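I keep hearing that Gernanside have turned a corner, and I'd like to know which one. They beat Testico by a single goal, the ball going in off a defender who was trying to get out of the way, and by the final whistle people near me were working out promotion sums.

Let's look at what happened before that. For 87 minutes we barely crossed halfway with the ball under control. Lụa Bạch made two very good saves, one of them with her shin, and without her we'd be talking about a fourth straight loss. Tươi Nghiêm ran herself into the ground up front and got no service worth the name.

The club says the new high press is working. Maybe. I saw three players press and the rest stand and watch them do it – Testico walked through the gap over and over and then shot like a team that hadn't scored since July.

Crowd was given as more than 300. I have my doubts about that too.

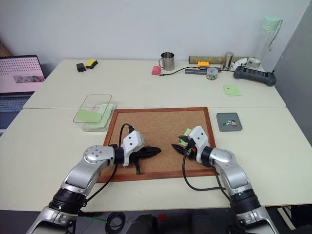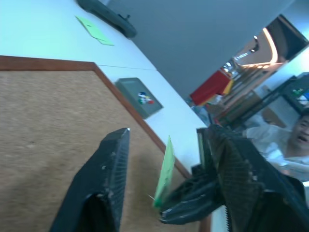 Next up: Hundus away

Hundus are a proper side. They keep the ball, they don't panic, and their left winger will enjoy all the space we leave behind our fullback. If we're still level after 20 minutes I'll start to listen to the corner talk. My guess is 3-0 to them, and I'll be on the early bus anyway.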